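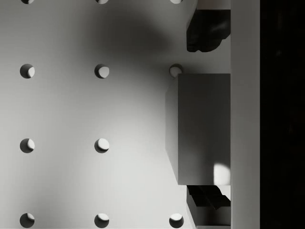

Wrist cam in sim: gray block, dark parts either side of it, shadow over the holes

kolo_sim
Got my wrist camera rendering in the tabletop sim last night and I'm so happy with it! Straight-down view, block right up against the rim. Now the trouble. My pose estimator (small net, trained on 262 renders, I know, I know) nails the block's position but flips the yaw on and off. One tick it's right, next tick it's 90 degrees out and the planner tries to rotate the whole wrist. Is this a perception fix or a planner fix?

asiseo
Love the soft shadow on the plate. Perception, I'd say. 262 renders is tiny. Go to 300 per object at the very least and randomize the light. I bet the net is keying on that bright spot at the lower right of the block.

zitudetti
Disagree. It's a cuboid, so you'll always have symmetric answers, and more data won't make them go away. Feed the planner every equivalent grasp and let it pick the one closest to the current wrist angle. Ten lines in the cost function.

asiseo
Sure for 180, but he said 90. The long axis is plain as day in that view. A net that gets that wrong has a net problem.

zitudetti
OK, fair, 90 is odd. I'd still want the symmetry handling though!

kolo_sim
Both sound fun to try. Adding the overview so you can see what else the planner has to get around. 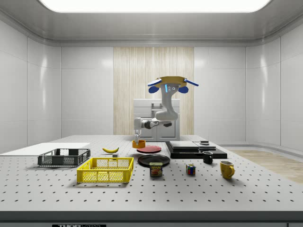

Whole cell, gripper over the orange bowl

jirayu_c
Oh that's a lovely cell. Question: are you estimating from the wrist cam only? From up there you'd see the block and the banana together, and you could lock yaw early, then only let the wrist view refine it. I (Jirayu Chareonsuk, I maintain the Chantharasri filter package) run it that way: coarse yaw from the overview, wrist updates gated at 11 degrees.

asiseo
Gating hides the bug.

jirayu_c
It does, a bit. It also stops the wrist from spinning next to a mug while you go look for the bug :)

kolo_sim
Update! Asiseo gets the first point. I dumped the training labels and the yaw was wrapped to the wrong range for part of the set. Fixed, retraining now. Putting in zitudetti's cost term as well, and I'll try the gate at 10 once the new weights are in.

zitudetti
Post the yaw plot when you have it, before and after on the same axes please.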